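Simulated Kitchens and the Cost of a Bad Grasp Label: A Talk with Effie Swanson
Interview by Finlay Mowat
February 19, 2024

Effie Swanson has spent most of her working life on one question, which is how to tell a good grasp from a lucky one. Her group at Feltport develops Irka, a procedure for scoring manipulation runs in simulation before any of them are used to train a policy. We spoke for a little over an hour, mostly on the method and partly on what it has failed to do.

I asked her first why the scoring is done at all. Simulated runs are cheap, and the usual practice is to generate many and discard the ones in which the object ends up in the wrong place.

"That test only looks at the last step," Swanson said. "A run can end with the object in the right place and contain a very poor grasp. The contact solver will hold things that a real hand would drop. If you train on those runs you teach the policy that a poor grasp is acceptable."

Irka assigns a score to every time step. The inputs are the contact points reported by the physics engine, the distance between the fingers, and the pose of the object relative to the palm. The wrist view is rendered separately and compared with those values. A step is marked as inconsistent when the contact record says one thing and the rendered geometry says another.

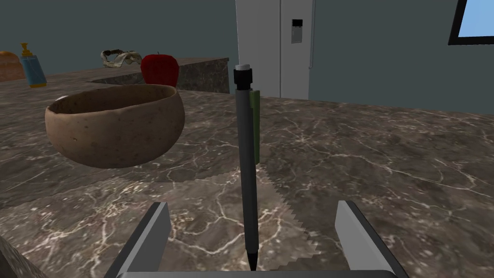

Thin objects account for most of the inconsistent steps, she said. A pen or a pencil has a small cross section, and the collision shape used by the solver is usually simpler than the mesh used by the renderer. The two can differ by several millimeters. On a bowl that difference has no effect on the score. On a pencil it can be larger than the object's radius.

"We tried replacing the collision shapes with finer ones," Swanson said. "The runs took much longer and the solver became unstable at the fingertips. So we left the shapes alone and put the correction in the scoring."

The correction is a tolerance band that depends on the width of the object. It was proposed by Nkrumah Annan, who worked out the first version by hand for 40 runs and then fitted the remaining parameters automatically. The band is narrow for wide objects and wider for narrow ones, up to a fixed limit. Beyond the limit, a step is sent to a person.

The current set holds 3,718 runs, all in kitchen layouts. Of these, 600 were held out for manual review. Two reviewers labeled each held-out run without seeing the score, and a third settled the disagreements. Irka agreed with the final label in 553 of the 600. Swanson was careful about the number.

"It is agreement with people, and people are also wrong on thin objects. I would not call it accuracy. Bernice Arthur ran the review, and her notes say that most of the disputes between the reviewers were over the moment when a grasp begins. The fingers are near the object, the object has started to follow them, and you have to pick a step."

I asked whether empty-hand steps are scored too. They are, and she considers them useful. A gripper that is open, with nothing between the fingers, should produce no contact on either pad. When the engine reports contact anyway, the fault is in the model of the hand, and the same fault will be present later when an object is held.

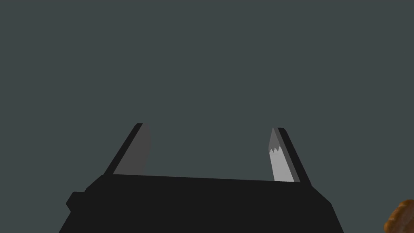 Wrist view with the gripper open and nothing between the pads.

"Those steps are our zero reading," she said. "You would not use a scale without checking it empty."

The check is run at the start of each batch. In May the group found that one version of the finger model had its pads offset inward by a small amount, enough to register contact before the visible surfaces met. The runs made with that version were scored again after the model was corrected. Most kept their labels. The ones that changed were nearly all short grasps, in which the hand closed, lifted and released within a few steps.

Our conversation moved to the wider views. The wrist view gives detail at the fingers and little else, so the procedure also takes a view from the body of the robot, with both arms and the work surface in it. Swanson described its role as limited. It is used to decide which arm is acting and which object is nearest to it, and the score itself does not depend on it. 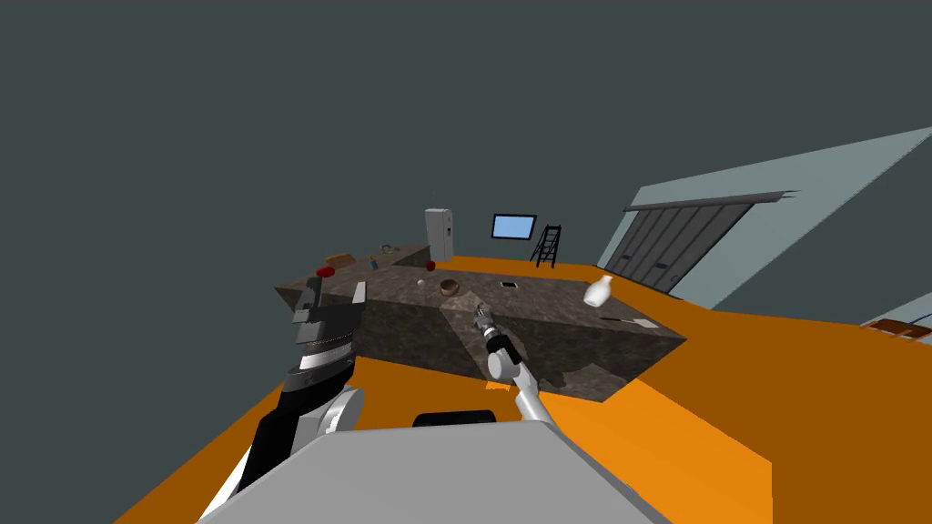
View from the robot's body, with both arms and the kitchen island.

A tilted view caused some trouble early on, she said. The first version of the object lookup assumed that the vertical axis of the image matched the vertical axis of the room. With the view at an angle, it chose the wrong neighbor when two small objects were close together. The lookup now works in room coordinates and projects into the image only at the end - a change of a few lines that took a long time to find.

I asked what the scores are used for once they exist. There are two uses. Runs with a low score are dropped. Runs with a middle score are kept but weighted down in training, so that the policy sees the approach and the placement without learning much from the grasp. Cruickshank, the group's training code, reads the weights directly from the score file.

Swanson does not think the weighting has been proved. Policies trained with it held thin objects more steadily in simulation, and made no clear difference on wide ones. The comparison on hardware has been done with a single arm and a short list of objects, and she declined to give a figure for it.

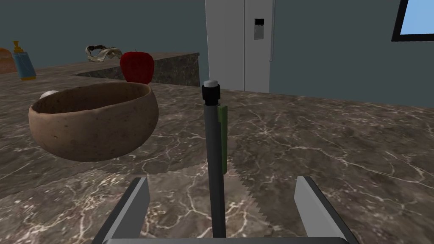

Gillespie Pollock doubts that the middle weights do anything at all. In a written comment on an earlier draft of the method, Pollock argued that dropping the same runs outright would give the same policy with less bookkeeping, and that the gain on thin objects "is what you would expect from removing bad data by any reasonable rule." The comment asked for a comparison against random removal of an equal number of runs.

Swanson accepts the second point and is less sure of the first. "The random comparison should have been in the draft. It is running now. On the weights, my view is that if you drop the middle runs you lose a lot of approaches, and those are fine. But I can't show that yet from what we have."

She expects the next version to split each run into phases and score them separately, which would settle part of the dispute. An approach could then be kept at full weight even when the grasp that follows it is discarded. The difficulty is again the boundary between the two, the same one the reviewers argued over.

The group is also moving the procedure to Bover, a second simulator with a different contact model. The tolerance band will have to be fitted again there. Swanson would like to know whether its shape stays the same and only the scale changes, or whether each engine needs a band of its own. Annan has started with the pencils.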